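News Features Farm & Food Community Archive Contact

Front Page > Farm & Food > Interviews

Selling eggs at the end of the driveway: a talk with the owner of Wegener Farm

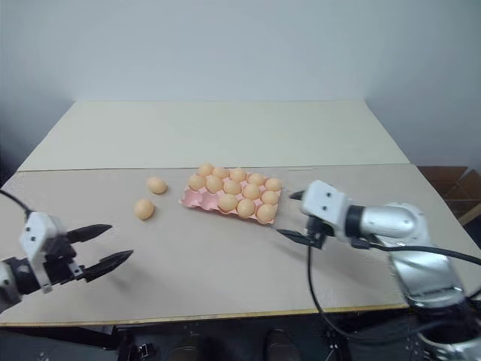 The owner of Wegener Farm, a small laying operation on the county road outside Codley, did not plan to sell eggs for a living. The first hens came with the property. "There were 8 of them in a shed, and the seller said he could take them or leave them," she said. "I told him to leave them. I had never kept a chicken."

That was 20 years ago. She now keeps two flocks, sells from a stand by the road, and supplies a bakery and two restaurants in town. She asked that we leave her name out and use the farm's. Most people in Codley know her by it anyway.

She still had an office job for the first six years, and she kept it longer than she wanted to. Eggs paid for feed and not much else. "People see a price on a dozen and multiply it out in their heads," she said. "They don't take off feed, bedding, cartons, the electric bill, and the birds you lose. I lost 70 hens in one week to a dog. That was most of a year's profit."

The fence went up after that. It is a plain electric netting that she moves every few days, and she checks the charger before breakfast. She has tried other things, including a guard donkey that was more interested in the feed bin. She sold the donkey to a neighbor and kept the netting.

Asked what customers want to know most, she said shell color. "They think brown is better for you. It's the breed. A white egg from the same feed is the same egg." She keeps a mixed flock partly for that reason. A tray with several shades sells faster at the stand than one that is all the same, and she has stopped arguing about it.

Yolk color is the second question. She says it depends mostly on what the bird eats. Her yolks get darker in summer, when the hens are on grass, and paler in winter. Some winter customers ask if she has switched to a cheaper feed. She tells them no and offers them one to take home and taste.

Washing is a subject she has stronger feelings about. She would prefer to sell clean eggs unwashed, but the restaurants want them washed, so she washes those in water warmer than the egg and refrigerates them right away. "Once you wash it, it goes in the fridge and it stays in the fridge," she said. "People wash them and put them back on the counter. Please don't do that." Dirty eggs from the nest boxes mean the bedding needs changing, and she would rather change the bedding.

Last year the farm gathered around 3,000 dozen. August is always slower than people expect. The older hens begin to molt, the heat puts the rest off their feed, and the bakery still wants its full order. This summer she hung shade cloth over the south run and put out extra water pans. Laying dropped anyway, though less than the summer before.

The stand runs on a cash box and has done so from the start. She has had the box emptied twice. She has also found it overpaid, with notes from people who came up short the week before and made it right. "It comes out about even," she said. "I'd spend more paying somebody to sit there."

She does not plan to grow. A grocery buyer came out in the spring and talked about tripling the flock, and she listened, then went and looked at what a second barn would cost. She would have needed hired help every day of the year. "I like knowing how every bird is doing — I can't do that with thousands."

For anyone thinking of starting, she suggests six hens and one full winter before buying any more. Carrying water out in the dark in January is the part that makes people quit, she said, and it is better to find that out with six.

The stand is open from seven in the morning until the eggs are gone. On Saturdays that is usually before ten. She takes back clean cartons, and there is a crate for them under the table.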